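Getting creases out of a big dark cloth without ironing?
Page 1 of 1

wumatton_yi
January 10, 2018
Hi all! I have a big slate gray cloth (plain, no pattern) that I throw over everything, and it creases if you so much as look at it. I'm not hauling out the ironing board for a thing that size. I've been smoothing it by hand and the wrinkles just move over to the middle. What do you all do?

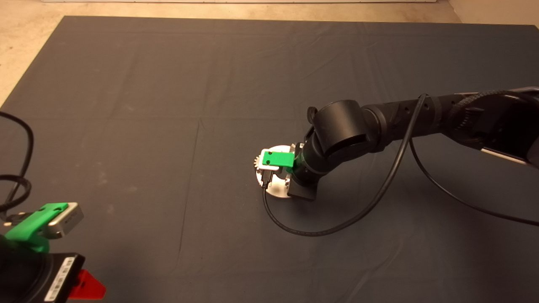
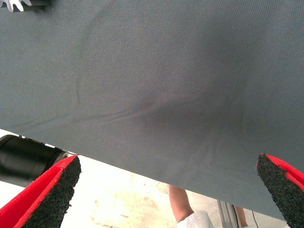 My sister says to wash it again and hang it up, but it takes forever to dry in my apartment. Also, dark gray shows every speck of dust, so tips on that are welcome too!

eban90
Spray bottle, plain water, pull from opposite corners and walk away for 60 minutes. Works on all my tablecloths.

Brunello R.
I'd skip the water, it left rings on mine (cotton, navy). Roll it on a cardboard tube when you put it away. Folding is what gives you the creases in the first place.

eban90
Rings are from hard water, Brunello. Use distilled.

Brunello R.
It WAS distilled. But ok.

ataahua_tm
Team tube here, I get mine free from the fabric store. For dust, a damp rubber glove, wiped in one direction. Lint rollers are a waste on anything that big, I went through six sheets on one corner.

wumatton_yi
Ooh, I have rubber gloves! Going to ask for a tube this week. Brunello, does it have to be as long as the cloth is wide, or can I fold it once first?

Brunello R.
Once is fine, just fold it loosely.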